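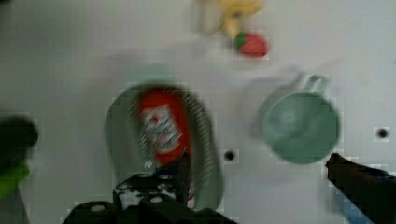

Table practice with the Foka club

Come and join us this November! The Mircombe student robot club is looking for new members, and beginners are very welcome. 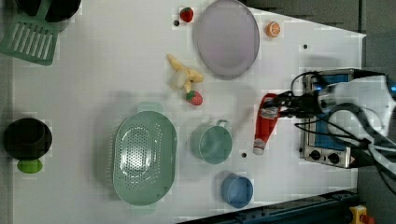

Funmilayo Nwosu, Club Coordinator

We meet Friday in Room 217 and work with toy food and kitchen things.

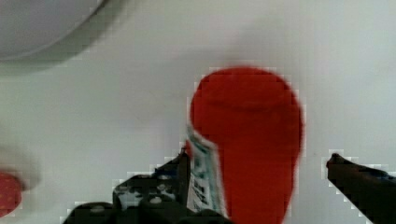

How to join

Write Jacinto Ponce a few friendly lines about yourself
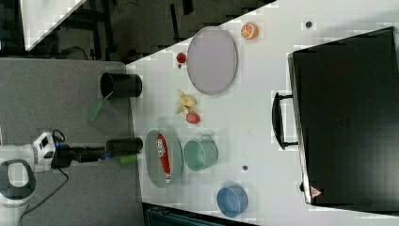

and tell him which 3 skills you'd love to learn (coding counts!).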